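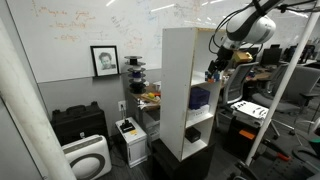 2 min read · 3 replies

Dating an undated letter in the Skjelbred family papers

bkahsay
I am indexing the Skjelbred correspondence, 275 items, mostly letters between a state legislator and the niece who ran his household. Item 70 has no year. The heading gives only "March" and the town. The published calendar of the papers puts it in 1851 and gives no grounds. The letter mentions the niece's return from school and a vote on the canal bill. The canal bill came up in two sessions, 1849 and 1851. Has anyone worked with the originals?
Bereket Kahsay

Trunetti
1851 is fine. The niece signs with her full middle name, and she doesn't do that in any dated letter before 1850. The editor probably used the same test.

athina_g
I would not rely on the signature. She signs both ways in the letters to her cousin, sometimes in the same month. What does the paper look like? The uncle bought his stock in batches, and the embossed stamp in the upper left corner changes between the two sessions. If item 70 is her reply written on his paper, the stamp gives you an earliest date. It won't give you a latest one, as she used up old sheets for years.
Athina Galanis

bkahsay
I only have the microfilm, and embossing doesn't show on it. The sheet is folded to make its own cover, no envelope. There is a postal rate mark that I read as a 3, but it could be a 5 with a weak top stroke.

Trunetti
If it's a 3, you're done. The three-cent prepaid rate began in July 1851. Before that the short-distance rate was five cents.

athina_g
Then a 3 rules out March 1851 as well as 1849. The earliest possible March would be 1852, and the canal bill was dead by then. Either it's a 5, or she is talking about an old vote.

Trunetti
Fair point, I had the month wrong. I still think the calendar is right and the mark is a 5.

bkahsay
I have asked the library for a raking-light scan of the first leaf and the cover panel. For now the index entry reads "March [1849 or 1851]" with a note on the rate mark. I'll post the scan when it comes.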